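Gulleck rule

The Gulleck rule is a piece of household advice holding that a wooden table should never stand with its long side parallel to the floorboards. It is named for the town of Gulleck, where it is said to have started, though the evidence for this is thin.
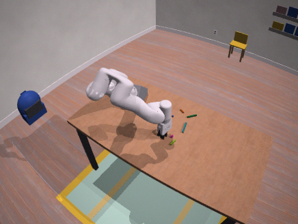 Valeriano Pastor writes that the rule is "a furniture seller's habit dressed up as an old custom," and that no family inventory he has read mentions it. His view is now the more common one among people who have looked at the records. Popular books on home decorating still treat the rule as ancient.

Claims

Supporters make several different claims, and they do not fit together well. The oldest printed version says that a table set along the boards will "draw damp" and warp. A later one says the boards and the table top, if their grain runs the same way, will shrink together in winter and pull the joints apart. A third drops wood altogether and says that people seated at such a table quarrel more.

The first two can be checked. A table top takes on and gives off moisture through the air, and the direction of the boards under its legs has no known effect on this. Tops do warp when one face is finished and the other is left bare, or when they stand near a stove. As for the joints, a table that is not fastened to the floor cannot be pulled by it. The claim about quarrels has never been tested in a form worth reporting.

Origin

The usual story is that a Gulleck joiner noticed that the tables brought to him for repair all came from houses where they stood along the boards. No name or year is given in the early tellings. The joiner would also have had to visit the houses, and the tellings do not say that he did. In any case, most narrow rooms in the town had boards running lengthwise, and a long table in a narrow room has to run lengthwise too. Damaged and sound tables alike would have stood that way.

The first text that can be traced is a sales booklet from the furniture firm Gallagher, which offered a table 72 inches long and advised buyers to set it across the boards "in the Gulleck manner." The firm sold floor mats on the facing page.

The Wosstead survey

A survey in Wosstead is often cited as proof. It covered 918 households and reported fewer table repairs among those following the rule. The full report shows that only 66 households followed it, and that their tables were newer on average. Repairs were recalled from memory over a period of 10 years. Mojtaba Bagheri, reviewing the survey, called the difference "what you would expect from the age of the furniture alone." The authors did not publish a reply.

Related customs

In Jiltisau, beds are set across the boards, and tables are ignored. Some writers treat this as a branch of the Gulleck rule. The link rests on similarity alone, and the Jiltisau custom is only kept in October, when beds are moved for cleaning.

Last updated: Jun 4, 2018

Reader comments

plankside: My grandmother swore by this and her table lasted. She also waxed it every month, so I suppose that proves nothing.

T. in Wosstead: Our house was in the survey. They asked my father about repairs and he guessed.

oldjoints: You are too hard on the joiner story. Tradesmen do notice things. I'd still like to see a name though.

Contact us | Copyright and reuse | Back to top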